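Moving the kitchen stuff, part whatever

2 Jul 2025

Ok quick one, I have to be back at the flat in Wakwood before the key guy leaves.

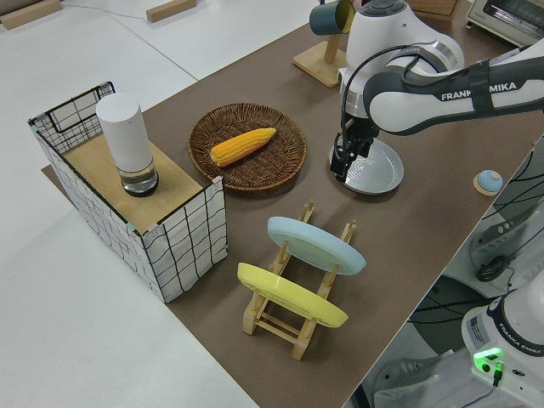

The blue-gray plate, on the long table.

So. We're downsizing. Old kitchen had cupboards to the ceiling, new one has 3 shelves and a drawer that sticks. Isla Baxter came over to help me sort and she is ruthless — if I couldn't say when I last used a thing, it went in the hall. Fondue set, gone. Second colander, gone. The bread maker I begged for one December and used till about Easter... gone, and I was a bit sad about that one.

Kept: the big pot, the good knives, my grandmother's rolling pin (obviously), one set of plates. Not the Huttunen ones, those went to Salamatu Baidoo, who has been eyeing them for years and turned up with her own newspaper to wrap them in. She's having them on the wall I think??

Sold the dresser for 300, which felt low but he carried it down the stairs himself so fine. Movers wanted 108 an hour. No thank you. Borrowed a van.

Things I'd do diffrently: label the boxes on the side and not the top. Pack the kettle last. Don't start on the spice jars at midnight, you will just end up sniffing old cumin and getting nowhere.

Still to do — curtains, gas meter reading, find the tin opener. Also teh freezer needs emptying so it's peas and fish sticks all week here.

More when the internet's on.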